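10/09/2025

Dye bench, indigo vat, continued. Picking up from where I left off in February, when I swore I was done with indigo for a while (ha). The new vat is the big one from the Oltdale order, and I've got it going with the Lykkegaard powder instead of the Jemar we used all last winter. Drinking tea while it settles, so these notes may wander.
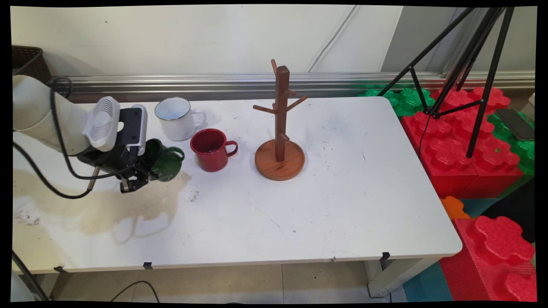
Green mug, two views.
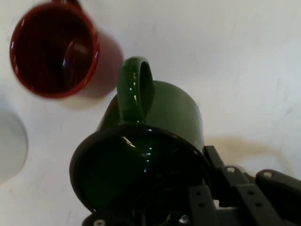
OK, so the vat. I wet out 80 grams of the powder with warm water and glass marbles in a jar and shook it until my arm hurt. It went in smoother than the Jemar ever did, hardly any clumps on the lid. Then lime, then fructose, and a slow stir down the side so I wasn't beating air into it. By the time I'd washed the jar there was a coppery skin on top and a bit of foam in the middle, and the liquid under it had turned that murky yellow-brown I like to see. I let it sit longer than I wanted to!

First dips were cotton scraps, sample number 441 onward in the binder. One dip gave a pale washed-out blue, a little gray in daylight. Three dips was much nicer, and after 5 it was a real denim color that barely came off on a white rag once it was rinsed and dry. Linen took it darker than cotton on the same number of dips, same as last time. The wool skein I didn't put in at all – too much lime in this one and I've ruined enough wool.

Problem of the day: streaks. The two long pieces both came out with a lighter band where the cloth folded over itself. I think I'm rushing the part where you open it up under the surface, and my gloves are too thick to feel the fold. Going to try the Meder clips and hang the cloth from a dowel so it goes in flat.

Also the scale drifts. I zeroed it and got a different reading when I put the same jar back, so if anyone else uses it, weigh twice. The lime was supposed to be 260 grams and it could be over that.

For next time: feed the vat a spoon of fructose before dipping, check the color of the liquid on a white saucer, and soak the linen overnight. We're low on soda ash and rubber bands. The lid is on and the blanket is around it, please leave it alone until I've had a look.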